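The replacement gripper controller and what went wrong with the first one

Sunday, August 11, 2024
4 min read

The controller on our small pick-and-place arm failed on a weekday afternoon in July, and it took me most of the following fortnight to work out why. I'm writing it up mainly so that I can find it again.

The arm is a Tinitz, the older of the two we have at Stancombe. It lifts filled trays off a short belt and puts them on a rack. It had done 733 cycles since the last service when the gripper opened with a tray still in the air. The tray fell on the guard rail and then on the floor. Wanting Cai was outside the guard and wasn't hurt, but she had been inside it a few minutes earlier clearing a label, so we took it seriously and locked the whole cell off.

The log showed error 49, which the manual lists as "gripper supply low". I assumed a loose connector. I reseated everything, ran it empty for an hour and got nothing. With a loaded tray it did it again on cycle 23.

What I should have done first was put a meter on the supply while the arm was moving. When I did, the voltage dipped every time the wrist turned past a certain point. The cable had been tied too tightly at the elbow, probably by me, and the conductors inside had started to break up. Each dip restarted the controller, and on restart the controller's default is to open the gripper. That last part bothers me far more than the cable does. A gripper holding something heavy should stay shut when it loses power, and ours had been set up the other way round since it was installed.

I rang Ruddock, who supplied it, and they agreed to send a newer controller with a hold-on-restart setting, along with a proper flexing cable.

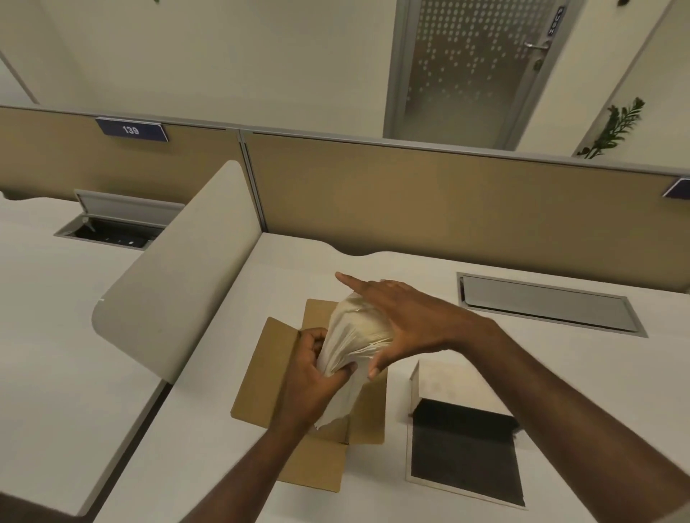
The old controller has the same connectors as the new one but they are in a different order. I labelled every lead before taking anything off. The new cable is 700 mm long, and I left a loop at the elbow this time and held it with wide straps instead of zip ties.

Then I tested it by pulling the supply plug with a tray of sand in the gripper, over a foam mat, with the guard closed. It held. I did it again with the arm at full reach and it held there too. I still want a mechanical spring in the jaws – a setting can be changed by anyone with a laptop – and Wultum make a set that should fit our wrist plate. I've asked for a price.

Until those are on, the rule is that the arm gets parked with the gripper empty before anyone opens the guard. Wanting has put a notice on the gate.

Recent posts
Cleaning the belt sensor without moving it
Spare parts I keep in the drawer
Reading the Tinitz error log
Moving the tray rack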